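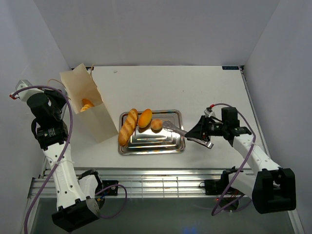

Bagging bread with two arms: is this a real job yet?

Werkport Forum > Light Automation
Posted Tuesday, April 27, 2021 by hutch_feed

Setup is two small arms, steel tray, standing paper bag with twine handles. The right arm has tongs in its gripper. Three pieces still on the tray, one roll in the bag. I want opinions on whether this class of hardware can do a bakery counter job, or a kitchen one, within a couple of years.

galvo9
Tongs are the correct choice. You get compliance for free and the gripper never touches food. The cost is that you no longer know where your fingertips are. Any slip in the grip shifts the tips, and the joint encoders won't report it.

millrat
No. A paper bag is the worst container you could pick. It folds, it walks, and the opening changes shape each time something brushes it. Put a rigid bin there and I'd say yes today.

hutch_feed
Customers don't leave with a rigid bin.

millrat
Then clamp the bag. We run a bag holder on the Galbraith packing line and it removed most of our jams.

ostler_k
Disagree with millrat. The second arm can steady the bag, so a clamp is one more thing to build and clean. My concern is the baguette. It's scored, it's long, and if you pick it off center it rotates in the tongs. The round roll is the easy one.

galvo9
Agreed on the baguette. Grab near the middle, across the short axis, then turn it upright over the bag. Check your wrist range first.

millrat
What's the failure rate? On our line we logged 267 drops in 3,000 picks with soft rolls and called it unusable.

hutch_feed
No long run yet. Cycle time is around 9 seconds for a roll. I'll log drops and bag tips separately.

ostler_k
At 9 seconds it's slower than a clerk, but for a home kitchen I wouldn't care. Cleaning is the bigger problem there. Crumbs and exposed motors don't mix.

millrat
Still a no from me until the bag is fixed in place.

Contact the moderators | © 2021 Werkport | Back to top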